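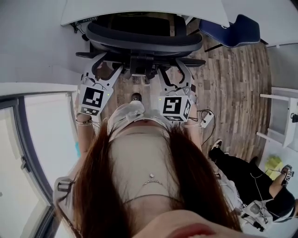

Looking after the Zarkard hand grippers: questions I keep getting

Which pair is this page for?
The white ones with the curved fingers, the pair we call Festness. Most of it works for the older set too, but the calibration file is different, so don't mix them up!

How do I know they're ready?
Look for the green light on the side of each one. Two lights, one per gripper, and you can start recording. If only one comes on, unplug that gripper, count to five and plug it back in (I've fixed more "dead" grippers this way than any other).

Can I wipe the markers?
Yes, with a dry microfiber cloth. Please no alcohol! It makes the black squares go shiny, and then tracking drops out whenever you turn toward the window. I did this to a whole set in July and had to reprint the lot.

A marker is peeling. Can I just press it down?
For the rest of the session, sure. After that, swap it. A lifted corner shifts the pose and you'll get a wobbly wrist in every clip.

How often do you recalibrate?
Every 300 clips, or any time a gripper gets dropped, even on carpet. Run the Carkum script, open and close the jaws all the way ten times, nice and slow, and save. My last good reading was 1,933 on the left jaw fully open. If yours comes up under 700, the jaw encoder cable has worked loose, so push it in until it clicks and run the script again.

Where should the cables go?
Off to one side and well away from chair casters. I've replaced three cables so far and every one had a wheel mark on it.

The jaws feel gritty. What now?
Brush out the hinge with a soft toothbrush, then one drop of light oil. One! If it still crunches, put the gripper on the Fukuda shelf with a note and take the spare.

Last updated April 4, 2019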